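From: Ozan Akgül
To: plokden-planning list
Subject: Re: [plokden-planning] What do we ask for in the April budget?

Hello everyone, and thank you, Nokuthula, for getting this going before I had even found my notes from the last call. I'm going to answer inside your message, which I know some of you dislike, but there are several threads in it and I'll lose one if I try to do it all at the top.

Nokuthula Ndlovu wrote:

> Hi all,
>
> The budget form for next year opens in April and I'd like us to agree
> on a request before then, so we don't end up writing it the night
> before like last time. Three things I need from the group:
>
> 1. Do we buy the second two-armed robot now, or put the money into
> more simulation first? The quote from Lesix is good through the end
> of the budget round.
>
> 2. If we do buy, does the Plistow room need work before it arrives?
> Ozan, you measured the doorways, I think?
>
> 3. Compute. The two workstations are busy every night and people are
> starting to be polite at each other about it.
>
> Please be blunt. I would much rather have an argument here than in
> front of the finance people.
>
> Nokuthula

On point 1. I went into this firmly on the side of buying. I like having a real machine to stand next to, and I've said so on this list more often than anyone needed to hear it. But I spent a good part of last week going through the bedroom tasks in simulation, the drawer ones especially, and I've come around to a sort of middle position, so bear with me while I get there.

What swayed me is how much of our trouble is about space. We keep talking about grippers and payload, and those matter, but the jobs we picked for the household set are nearly all in tight corners: next to a bed, between a wall and a cabinet, behind a door. The body is wide, the forearms are long, and by the time you've parked the thing close enough to reach a nightstand you have very little room left for the elbows.

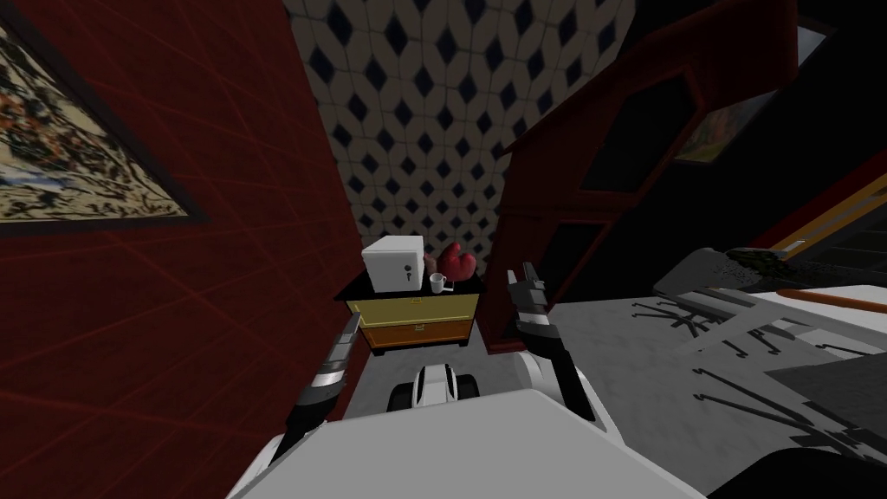

I'd been assuming that a new arm set would fix this, and the Lesix people would be happy for me to go on assuming it. Looking at the reach numbers again, though, I think a good half of our headaches come from where we put the base before we start. We can learn a lot about that without spending anything on hardware at all, and what we learn might change which base we'd want to order. They offer a narrow one and a standard one, and the narrow one costs more and takes a smaller battery. I would hate to guess wrong on that and have to live with it for years.

So my middle position is this: ask for the robot, but split the request. Put the arms and the base on separate lines, with the base to be chosen after we've done a proper round of placement runs. I asked Lesix whether they'd hold the price on a split order and the answer was a friendly yes, as long as the arms are ordered first. I'll forward you that message separately, Nokuthula, so you have it in writing.

By "a proper round" I mean 179 runs. That's the number Fedoruk and I ended up with when we listed every room layout against every starting position and crossed out the silly ones (starting inside the wardrobe, for instance). We've finished 139 of them on the current settings. The rest are the layouts with more furniture, and those are slower to set up, so please don't take it to mean we're nearly done. I'd say we need until the end of the month and a bit of patience.

Something I hadn't expected to care about, and now do: the clutter. The early layouts had bare surfaces, and I was quite pleased with how things looked. Then we started putting ordinary belongings on top of the furniture, the way people really live, and suddenly a drawer is a different job. You have to think about the mug at the front before you go tugging on anything underneath it. If we buy a machine on the strength of the tidy layouts we'll be disappointed in it by summer, and that would be our fault and not the machine's. 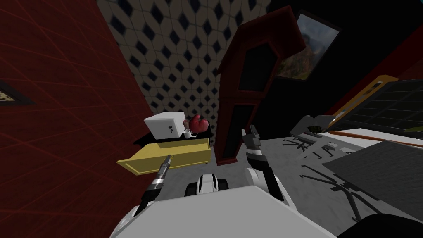

Nightstand layout in simulation, with the yellow drawer pulled out.

On point 2, yes, I did measure the doorways, and the Plistow room is fine for getting in and out with either base. What worries me more is the floor. There's that ridge where the old partition used to be, and I tripped on it twice while I was holding the tape. A heavy base with small wheels won't enjoy it any more than I did. I'd ask for a small sum to have it leveled, and put it on our own request in case the building folks decide it belongs to us. They usually do.

We'd also want to think about furniture. I know it sounds like a funny thing to put in an equipment budget! But if the tests are about drawers and cabinets then we need drawers and cabinets, and we need spares, and I would like them to be bought from an ordinary store by somebody with a truck. Seven pieces would cover the layouts we care about most. Please let's not have anyone donate their own again. I still feel bad about that dresser.

A few smaller things that ought to go in as lines of their own, so they don't get swallowed:

Spare gripper fingers, two full sets. The lead time on these is long and we've been caught out before.
A second charger, so that one can stay in the Plistow room.
Service plan for the first year. I used to think this was money thrown away and I've changed my mind.
Shipping and insurance. Lesix quotes without either.
Training time for whoever will be on the robot the most. It's a cost even if it never shows up on an invoice.

On point 3, I'm afraid I'm part of the problem, so I'll own up to it. The placement runs are mine and they're the reason the workstations are tied up every night. I've moved the long ones to start after 9 p.m., and if anybody needs a machine before that, just take it and drop me a line afterward. I won't be offended.

For the budget itself I'd ask for one more workstation of the same kind we already have. I know there's some feeling that we should go for something much bigger, or rent time somewhere, and Fedoruk made a fair case for renting on the last call. My worry is that we're a small group and none of us wants to spend our days watching a meter. A third box under a desk is dull and we already know how to look after it. If the placement work grows beyond that by next winter, we can come back and ask for the bigger thing with real numbers behind us – I think we'd get a kinder hearing that way too.

If the finance people push back and we can only have one of the two, my vote is for the workstation first and the arms second. I can hear some of you groaning from here. It pains me a little as well. But we can keep the old robot going another year with new fingers and some care, and the simulation runs would carry on through the whole wait, so we'd come out of it knowing exactly which base to order.

Nokuthula, would it help if I made a first draft of the table for the form? I have last year's version and could fill in everything except the compute prices, which I'd leave for Fedoruk, who follows those much more closely than I do. I'd also like somebody with fresh eyes to read the Lesix quote from top to bottom. I've been through it so often that I've stopped seeing the words, and I have a nagging feeling that the cable set is listed twice.

Please do argue with me on the split order in particular. If anyone has bought arms and base separately before and regretted it, I'd like to hear the whole story, long version welcome.

Warmly,
Ozan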